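Teaching by Showing: notes for session 5
Setsuko Hoshino
Revised 02/06/2026

These notes go with the reading pack. Bring the Hervieu chapter as well, because I will argue with it.

1. What the word "demonstration" hides

When someone says a robot "learned from demonstrations", ask first what was demonstrated, and to what. There are three common ways of doing it. You can take hold of the arm and push it through the task. You can drive it from a distance with a second arm, a joystick or a headset. Or you can leave the robot out of the room and have a person do the task with hand-held grippers, recording what the grippers and a camera pick up.

Papers tend to put all three under one heading. I think this is a mistake. In the first two, the robot's own body sets the limits: if the elbow will not bend that way, the recording will not contain it. In the third, a human elbow did the bending, and somebody has to work out later whether any robot can follow.

2. The case for hand-held grippers

It is a decent case and I will try to be fair to it. The tools cost far less than an arm. You can take them into a kitchen or an office. A newcomer can pick up a bottle with one in the first minute, whereas driving a remote arm takes practice and makes people cross. Clémence Hervieu reports that her Korkasora group gathered 200 recordings of a tidying task in the time it had once taken them to get 24 by remote control.

I believe the figure. I am less sure what it buys. Her table counts recordings, and a recording is not a unit of anything. A person who does the same easy grasp all afternoon produces a large number and very little news. Look for how often the objects were moved, swapped or laid on their sides between runs, and whether the people holding the grippers were told to vary their approach. The chapter gives half a sentence to this.
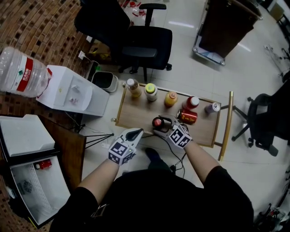

There is also the matter of where the grippers are in space. Marker cubes are one answer: a camera finds the black-and-white pattern and works out position and angle from it. It does this well when it can see the pattern. Turn the wrist, reach behind something tall, lean over your own work, and the track may drop out or jump. The usual cure is to smooth the gap or throw the run away. Both choices change the data, and the second changes it in a direction we should worry about, as the awkward reaches are the ones that go missing.

3. What the robot does not get

A person with a gripper in each hand still feels a good deal through the handles. They know when a cap is slipping before anything shows. Unless the tool has force sensing, none of this is written down. The robot is handed the movement without the reason for it.

The Porkwood trial is the one to read closely. They claim 70 per cent success on bottles and cans. Go to the appendix and check what counted as success: the object left the surface. Where it ended up was not scored. The Qureshi reply makes this point better than I can, though I find its own remote control results thin.

4. Pushing the arm by hand

This method is out of fashion and I am not certain it deserves to be. It is slow, and a person standing beside the arm gets in the camera's view. Two arms at once is close to hopeless for one teacher. For a single arm and a short task, though, you get joint readings you can trust, and you find out straight away if the reach is impossible.

5. For next time

Read the Altumum report, sections on data cleaning only. Write half a page on which runs were removed and who decided. If the report does not say, write that down and state what you would have asked them.

Anyone who has used hand-held grippers before, please see me at the break. I would like an account of what your wrists felt like after an hour, a subject on which the reading pack is silent.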